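Ticket: Booking calendar shows wrong times after clocks changed
Status: Open, then closed, then open again (my fault, see below)
Product: Derese Bookings, desktop and phone
Submitted by: Mebrat Tefera, Lillville

First message

Hi there! I run a small tutoring business in Lillville and I've been using Derese Bookings for a couple of years now without any real trouble, so I'm a little embarrassed to be writing such a long ticket. But I'm stuck, and I've got parents texting me.

Ever since the clocks went forward in March, every repeating lesson in my calendar is sitting one hour late. The 4:00 pm lessons show at 5:00, the 5:00 ones show at 6:00, and so on down the line. One-time lessons are fine. Anything I typed in after the change is fine too. It's only the repeating ones I set up over the winter.

The part that really gets me is that the reminder emails go out with the right time in them. So a parent gets an email saying 4:00, opens the link to check, and the page says 5:00. Two families have shown up an hour late already and I can't blame them one bit.

What I've tried so far:

Logged out and back in on the laptop. No change.
Cleared the browser cache, then tried a different browser. Same thing.
Deleted the phone app and put it back. Same thing, plus I had to dig up my password.
Checked the time on the laptop and the phone. Both right.
Moved one lesson by hand to 4:00. That fixed the one lesson, and the next week's was still at 5:00.

I do have 200 repeating lessons in there, so please don't tell me to move them all by hand (I know you might, I'm just asking nicely that you don't).

Second message, same evening

Thanks for getting back to me so fast! You asked about the time zone setting. I found it under Account, then Business Details, and it says the right zone. The little box for "adjust for daylight saving" is checked. I unchecked it, saved, and everything in the calendar jumped, including the one-time lessons that were fine before. So I checked it again and they went back. At least it's doing something.

You also asked if I sync with anything else. I do. I have Wirnier on my phone for family stuff, and the bookings feed into it so my husband can see when I'm busy. In Wirnier the repeating lessons are late by an hour too, exactly like on your site.

Third message

OK, I turned off the Wirnier sync like you said and waited the 6 hours. No difference on your side. I left it off for now.

I did notice something while I was poking around, and maybe it's useful. When I open one of the bad lessons and click the tiny arrow next to the time, it shows a second time zone, as if the lesson has its own separate one. On the good lessons that spot says "Same as business." On the bad ones it says "Fixed offset." I never picked that. I didn't even know it was there!

Then I remembered that in January I moved everything over from my old spreadsheet with your import page. Every one of the bad lessons came in that way. The spreadsheet was just a plain list with a name, a day, and a start time, nothing fancy, and I took whatever choices the import page gave me. I still have the file if you want it.

Fourth message

File attached. It has 600 rows because it includes last year's lessons as well, and you can ignore anything above the blank row. Please also ignore the column called "snacks." Some of the little ones are with me right after school and I keep track of who can't have nuts.

You asked me to test with a new import so you could watch it come through. I made a short file with 7 made-up lessons, called it Fenlow Test so it wouldn't get mixed up with real families, and brought it in at 2:15 this afternoon. On the import page I opened "More options" this time, and there it was, a menu labeled "Treat times as," set to "Fixed offset" before I'd touched a thing. I left it that way for the test and let it run.

All the test lessons came in with the fixed setting. For the winter dates they line up, and for dates after the change they're off by the hour. Same as the real ones. 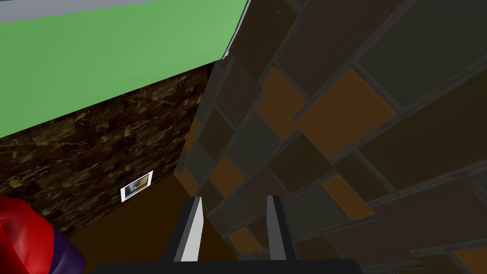
So I did it a second time with the menu switched to "Same as business" and those came in perfectly, winter and summer both. I've left both sets in my account so you can compare. The first batch is blue and the second is orange.

My question now is whether you can flip the setting on the real lessons from your end. I could delete them and import again, but each one has my notes attached (what page we stopped on, who needs extra help with fractions), and I'm scared of losing those.

Fifth message

It worked! I opened the calendar this morning and every lesson I checked is back where it belongs, with the notes still there. Thank you so much, I could have cried. I'm closing this.

Sixth message

Sorry, me again, reopening. The lessons are still right on your site, but I turned the Wirnier sync back on last night and now it shows each repeating lesson twice, once at the old wrong time and once at the right one. My husband thinks I'm working double shifts.

I removed the feed from Wirnier and added it again with a fresh link from your Sharing page. The duplicates went away on my phone and they're still showing on his. He's using the old link, I think, so tonight I'll send him the new one and have him delete the other. Could you leave the ticket open until I've had a chance to look at his phone? He gets home at 7.

Also, if anyone over there can change what that import menu starts out on, please do. Or just move it out from under "More options" so people see it.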